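3.2 Table surfaces and clearing

The tables used in the sorting and packing tasks differed in size and height, but we kept the tops as alike as we could. Early trials in the Vukport flat used a patterned cloth, and participants told us they lost small items such as buttons and rubber bands against it. Toprak and Abbasi then went through the notes from those trials and marked every pause longer than a few seconds. Many fell at moments when a person was looking for something already on the table. From May on we used plain, light tops with no cloth.

Each session began with a clearing step. Participants moved everything off the work area, wiped it, and said "clear" before the first item was set down. The step was kept even when the table had not been used since the previous session. Crumbs and thread ends were the most common leftovers, and they were wiped away with a damp cloth.
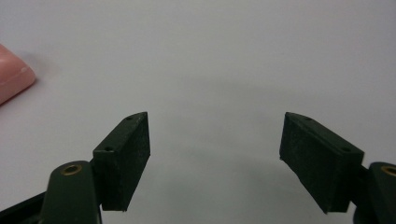
Figure 4. Plain, pale gray-white tabletop with a smooth surface, no items between the gripper fingers.

The light tops had one drawback. White paper slips and clear bags were harder to find on them than on the cloth, and two participants asked for a colored tray. We did not add one, as it would have changed the reach distances between tasks. Paper slips were printed on yellow stock instead - the clear bags stayed as they were.

In all, 1,396 items were set down during the sorting tasks, and 923 of these were later packed. The rest went back to the shelf or were set aside as duplicates. Item lists for the Vukport and Trilier flats were drawn up separately, so a few household goods appear in one list only. We return to these in Section 4, where packing order is compared across the two flats.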